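Subject: Re: [grad-admissions-staff] Deposit deadline and conditional offers
Date: Friday, April 16, 2021
From: Virgilio Agbayani

Replying to the list because two people wrote to me off-list with the same question.

On the transcripts point in the earlier message:

> We have a group of applicants with conditional offers who have not
> sent a final transcript. Some of them paid the enrollment deposit in
> January. The offer letter says the condition must be met "before
> registration," but the portal shows them as incomplete and will not
> let them pick a housing option. Are other offices clearing the hold
> by hand, or making the student wait? Also, does anyone have wording
> for the reminder that does not sound like we are taking the offer
> back? We had three parents call after the last one.

We clear the hold by hand. The hold in Kuden is tied to the checklist and not to the offer status, so a student who has accepted and paid still looks incomplete to housing until every line is checked. We went back and forth with Kuden support on this last year and the answer was that it works as designed. What we do is add a provisional transcript line, mark that one received, and leave the final transcript line open with a due date. Housing then opens the next morning after the overnight update. Registration stays blocked, as it should.

If you do it this way, put a note on the record with your initials. We had 451 conditional offers this cycle and without the notes there would be no telling which ones were cleared by hand.

On deposits: ours is $800 and it is not refundable after the deadline, but we do refund it if the student misses the condition because the degree was not awarded in time. That is in the letter, second page, under the signature block, where hardly anyone reads it. I have asked for it to be moved up for next year.

On the wording, this is what we send now:

"Your offer of admission is still in place. To register for classes you need to send us a final transcript showing the date your degree was awarded. If your school has not released it yet, reply to this email and tell us when you expect it."

We took out the word "failure" and the calls mostly stopped. The old version started with "Failure to submit." We also send it only to the student now. The earlier one went to every contact address on file, parents included. 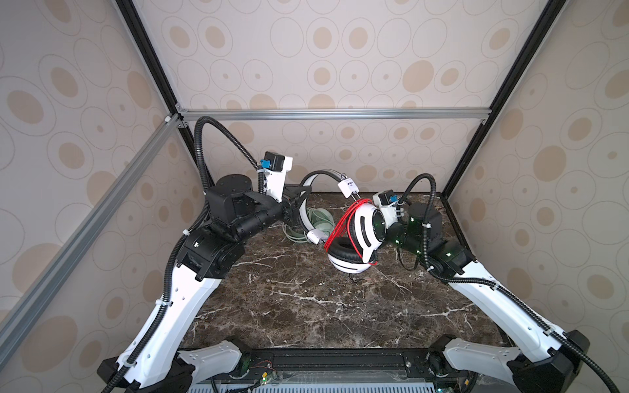

Separately, for those of you with applicants from Cendon and Kokkinos: both schools issue a completion letter first and the sealed transcript weeks later. We accept the completion letter as provisional if it carries a registrar's signature and the degree date. Kokkinos sends theirs as a password-protected PDF and the password comes in a second email, which often lands in spam. Check there before you write to the student.

Kalitz has changed its process and no longer mails paper copies outside the country. If you are still waiting on an envelope from them, ask the student to order the electronic one.

I can share our checklist settings with anyone who uses Kuden. Write to me directly and I will send the export. It was made for the old version, so the field names may not match yours.

Virgilio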